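Print this page
E-mail this page

Speaker notes: "What the hand sees before it grabs"
Grinby meet-up, second slot after the tea break

Slide 1 (title)
Say hello, say thanks to Silvia Sokol for the invite. Mention I'm from the Hilell group and that Reto Zwahlen did half the work and is sitting near the back, so awkward questions go to him! Check the clicker works before I start talking, not after.

Slide 2 (the question)
We teach robot arms to pick things up by doing it ourselves, with a gripper you hold in your fist and a camera fixed to it. You walk up to a table, you squeeze, you let go, and the recording is the lesson. Lovely and quick. But how much of each recording do you need to keep? We all trim. I used to trim like mad: anything before the fingers got near the object went straight in the bin.

Slide 3 (what we did)
We recorded 300 demonstrations over at Sala, all on tabletops, all with the same grab-and-move job. Then we trained two versions of the same model. One got the trimmed clips. The other got the lot, with the dull bits at the start where the fingers are open and there's only table between them (I'll come back to the dull bits, they're my favourite part of this talk).

Pause here. Ask who trims. Hands up.

Slide 4 (the result)
Each version had 42 goes on the arm. The trimmed one missed its first grab 30 times. The untrimmed one missed 5 times. I ran it again in October as I didn't believe it, and the gap was still there, a bit smaller but plain as day.

Don't rush this slide. Last time I gabbled it and people asked for the numbers again at the end.

Slide 5 (why we think it happens)
Our best guess, and do say guess: the model that never saw an empty gap didn't know what "nothing here yet" looks like. It closed on shadows. It closed on wood grain, over and over, and Reto has a very funny clip of that which I'll play if the sound is off and we've got time. The one that had seen plenty of bare table kept its fingers open and carried on looking.

We haven't proved that. A fair test would swap the tables and keep everything else the same, and we've only just started on it with the Waltell people.

Slide 6 (things that went wrong)
Be open about these. One job, one gripper, one sort of lighting. The clips weren't all the same length, so the untrimmed set was simply bigger, and somebody will ask about that. Answer: yes, we padded the trimmed set with extra grabs to match, and it helped a little but nowhere near enough. Backup slide has the chart.

Slide 7 (last one, leave it up for questions)
Read the wood out loud a bit here: straight grain, then those big loops further up, the pale band running across, a little dark smudge between the fingers, the soft shadows next to them. Every bit of that is something a model could mistake for an edge. Then ask the room how they'd label it. We went with "open, nothing held". Take questions, and repeat each one for the people at the back. 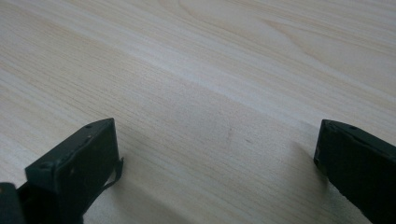

Photo: Hilell group, from the gripper camera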